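Udamwood handling program: progress report, November 2018
Prepared for Tedesco by Rebecca Mancuso

Scope this period

Work covered the draft practice rules for gripping soft and irregular objects in a domestic setting. The test cell at Oltley was in use for six weeks. Drafting ran in parallel, and the current text is revision 8.

Rules now in force in the cell

Rule 1. The table layout is set before the arm is enabled. No one reaches over the table while the arm is powered, including to right a fallen cup.

Rule 2. Grip force starts at the lowest setting and is raised in single steps. For plush and foam items the limit is 50 percent of the rated force - this was set by agreement with Rorkden and will be reviewed in February.

Rule 3. Every run is logged with the object class, the force setting and the name of the operator. Runs without an operator name are discarded.

Rule 4. The emergency stop is tested at the start of each shift. A failed test closes the cell until the fault has been signed off.

Status

Rules 1, 3 and 4 are stable. Rule 2 is not. Soft items with several limbs or flaps do not sit in the fingers the same way twice, and the wording on what counts as a secure hold is still open. Two versions were tried and both left too much to the operator.

Spending is within the approved budget. The spare finger set has been ordered but not delivered.

A soft item in the fingers, then the table with kitchen items set out:

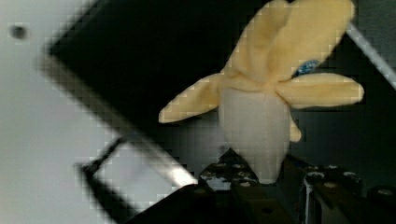
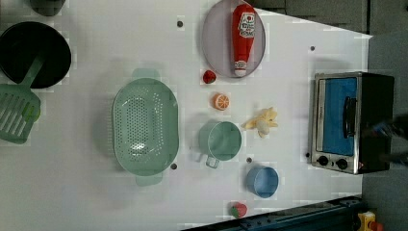
Comments received on the draft

Panagiotis Krasniqi: Rule 2 should define a secure hold by a test, such as a fixed lift height and a hold time, and drop the word "firm" entirely. Two operators will read it differently. I would also move the stop test ahead of the layout rule - it is the first thing done on a shift and should be the first thing read.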